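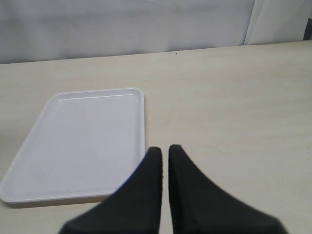 Has anyone had a plastic serving tray NOT go yellow?

Forum: Kitchen & Table > Care and Cleaning

gevberg_attic
Rented out the upstairs for two years and bought white plastic trays for the breakfast things. Rectangular, rounded corners, little raised rim, nothing fancy. The listing said "stain proof, stays white for life." I have heard that before about a cutting board, a shower curtain and a set of patio chairs, and all of them ended up the color of old teeth.

So before I order more, I want to hear from people who have had theirs longer than a summer. What did you wash them with, where did you keep them, and did they stay white? Please don't paste the product page at me. I can read it.

NKoech
Mine are nine years old and still white. Dishwasher, top rack, nothing special. I don't know what people are doing to theirs.

gevberg_attic
Nine years of daily use or nine years in a cabinet?

NKoech
Fair. Mostly holidays.

gevberg_attic
Then they're nine years old the way my wedding china is.

dfehr_pinddale
I ran the dining room at a retirement home in Pinddale until last August and we had 288 trays, white, washed after every meal. So I have some opinions here.

They do yellow. The ones on the window side of the storage room went first, and you could pull one from the bottom of the same stack and see the difference. I'd put sunlight ahead of anything you wash them with. Tea and tomato leave marks on top of that, but those are stains, and stains you can get at. A tray that has turned color all the way through is done.

We also found that glossy ones looked good longer than the ones with a pebbled finish. The pebbled kind holds on to gray grime and you end up scrubbing, and scrubbing makes it worse.

Diane

faisal_s
Not sure I buy the sunlight thing. My kitchen faces north, there's hardly any direct sun in it, and my tray still went cream. I think it's heat. Dishwasher drying cycle. Once I started skipping the drying cycle the next one held up much better.

dfehr_pinddale
How long have you had the next one?

faisal_s
Since spring.

dfehr_pinddale
Then I'd wait before telling anybody it held up.

faisal_s
OK but you're also going from memory about a storage room. You didn't test it either. Maybe the window side was also the side with the older trays.

dfehr_pinddale
They came in the same delivery. But no, I did not run a study, Faisal. I was serving lunch.

nevzat_d
Two different problems are getting mixed up in this thread. White plastic can look yellow because the plastic itself has changed, or because there's a film on it. Film is grease plus detergent plus hard water, and it builds up so slowly that you don't notice until you put the tray next to a sheet of printer paper.

Try this before throwing anything out. Warm water, dish soap, a spoonful of baking soda, soft cloth. Do half the tray only. If the half you cleaned is whiter, it was film. If both halves match, quit, you'll only scratch it.

gevberg_attic
That's the first thing anyone has suggested that I can check for myself. Thank you.

Also, while we're on it, what are the tiny dark specks? I get a few on the inside after washing. Some rinse off and some don't.

nevzat_d
The ones that come off could be pepper, coffee grounds, toast, or bits from the dishwasher filter. Clean the filter. For the ones that stay, run a fingernail over them. If the nail catches, it's a nick with dirt in it. If it's smooth, I have seen trays where the speck was in the plastic from the day it was made, and no amount of washing will shift that.

sunny_duygu
I use the Joveck whitening powder and it works great!! Soaked mine overnight and they came out like new, my sister-in-law thought I'd bought a new set (I wish). Güneş on Mill Road carries it near the registers.

gevberg_attic
Did you take a before picture?

sunny_duygu
No, why would I?

gevberg_attic
Because everything looks like new after you've soaked it overnight. Plain water would have done something too.

sunny_duygu
I'm just telling you what I did. You asked!

NKoech
I tried Joveck on a pitcher once. Looked fine for a few weeks and then it went back to yellow, and I thought it was a bit worse than before. Could have been the pitcher.

nevzat_d
If it's a bleach type powder, read the label and rinse a lot more than you think you need to. And don't mix it with anything. I would not do it over and over on something you put bread on.

faisal_s
Or buy a gray tray.

dfehr_pinddale
Gray shows dried milk like you would not believe.

gevberg_attic
Update. Did the half-and-half test on the two worst ones. First tray, cleaned half came up clearly whiter, so Nevzat gets that one. Second tray, no difference at all, and that's the one I kept leaning up by the window over the sink. I'm not declaring sunlight the winner on one tray, but I've moved them all to the lower cabinet.

"Stays white for life" is still nonsense. I wrote to the seller asking whose life they meant and got a coupon back.

faisal_s
How much was the coupon?

gevberg_attic
Not enough for a tray.

dfehr_pinddale
When you do buy, get one and wash it for a month before you get the rest. And look at the underside too. Ours used to warp a little and rock on the table, which bothered people more than the color did.

sunny_duygu
Mine don't rock.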